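Subject: Re: [makers-list] Imetti open day, anyone going?
From: Debora Rizzi

On Monday, Ottavio Galli wrote:
> Has anybody been over to Imetti in Skindton yet? I'm trying to decide
> if it's worth the drive with two kids in the back.

Hi Ottavio,

I went with Graziella and yes, go! We got there at opening and stayed 3 hours, way longer than I'd planned. The best part for me was the demo table, where one person works a pair of hand-held grippers, one in each hand, and you can stand there and watch how they reach for things. Daichi Takagi did the talking and was very patient with my questions (I had a lot). The job was a plain white storage bin with something bright yellow down inside it.

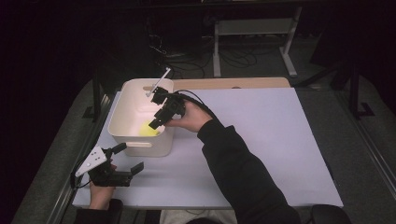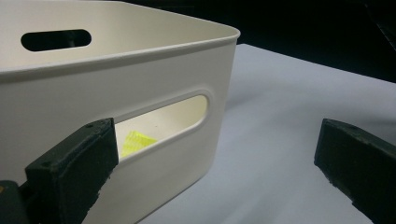 Practical stuff

Parking is in the lot behind the Pace building – around 700 yards on foot, so bring a jacket. Kids are welcome, but the talk in the back hall is long and pretty dry, and I'd skip it with yours. The coffee is free. Daichi told us they want 2,000 recorded tries before the winter, which sounds like a lot of reaching into bins to me.

Ubaldo, did you ever get an answer about the Drakar tour? I'd happily drive if there's room for Graziella too.

Debora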